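How to Read a Paint Tin Before You Believe It

Posted 1/11/22 by Janelle Policarpio
Filed under: Walls and woodwork

Every spring I get the same message from readers. They bought a tin that promised one coat, they put on one coat, and now they can see the old green through the new white. What did they do wrong? Usually nothing. They believed the front of the tin.

So this is a guide to working out how much paint you need and how many coats you'll be putting on, without taking the maker's word for it. You'll need a tape measure, a pencil, a sheet of lining paper and a tester pot. The sums are school sums.

Step 1. Turn the tin round

The front is advertising. The back has the coverage figure, normally given in square metres per litre, and next to it in smaller type you'll find "up to" or "depending on surface". Read those words as a warning. The figure comes from a smooth, sealed surface painted by somebody who does it for a living. Your hallway has been filled, sanded, knocked by a pushchair and filled again.

Take a quarter off whatever it says. If the wall is bare plaster, take off more, and put a watered-down first coat on before you start counting coats at all.

Step 2. Measure the wall you're going to paint

Width times height for each wall, added up. Take away the doors and windows if they're big. I leave small windows in, because cutting in round them uses more paint than you'd think, and I would sooner have a bit left for scuffs.

Online calculators will do this for you. I've tried a few and I don't trust the ones run by people who sell paint. One of them told me to buy 4 tins of Lodo matt for a box room. I used two, and there's still some in the shed.

Step 3. Do a proper patch test

Don't paint a tester straight on to the wall. The old colour shows round it and your eye gets pulled about, and the edge of the patch can show through later. Paint it on lining paper, a good big sheet, two coats, and leave it overnight. Then tape it up and look at it in the morning, in the afternoon and with the lights on. 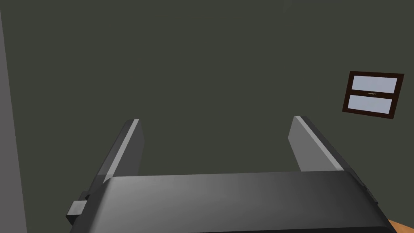

Dark greys need this more than any other colour. I tested a charcoal from Ulach that looked brown by the window and nearly blue in the corner, all on the same sheet. The name on the lid was no help whatever. Sheen makes it worse: anything shinier than matt will pick up light along every ridge and edge, and a wall you thought was flat will let you know that it isn't.

Step 4. Test the one-coat claim for yourself

On a spare bit of lining paper, draw a thick black line with a marker and let it dry. Paint across half of it with one coat, loaded as the tin tells you. Let that dry fully. If you can still see the line, you have a two-coat paint at a one-coat price.

I did this with Plundero and with Qaisi, both sold as one-coat whites. The line showed through both. Qaisi hid it better, I'll give them that, but it was thick enough to drag on the roller and I wouldn't want to do a ceiling with it. A marker line is a harsh test, and going white over cream you might get away with one. I'd still buy for two.

Step 5. Work out the real price

Divide the price of the tin by the area it will cover once you've knocked off your quarter, then multiply by the number of coats. Do it for the cheap tin and the dear one. Sometimes the dear one wins. More often they come out closer than the shelf labels suggest, and then it's down to how they go on.

What about drying times?

Same rule – the tin is hopeful. Rogelio Marquez, who plastered my back bedroom in May, leaves twice the time printed on the label if the heating's off, and I've copied him ever since. Going over a coat too early lifts it, and you'll be back with 400 grit paper smoothing out the mess.

A last word on "washable". Rub your dry test sheet with a damp cloth, 60 strokes or so. If colour comes off on the cloth, keep that paint away from the stairs.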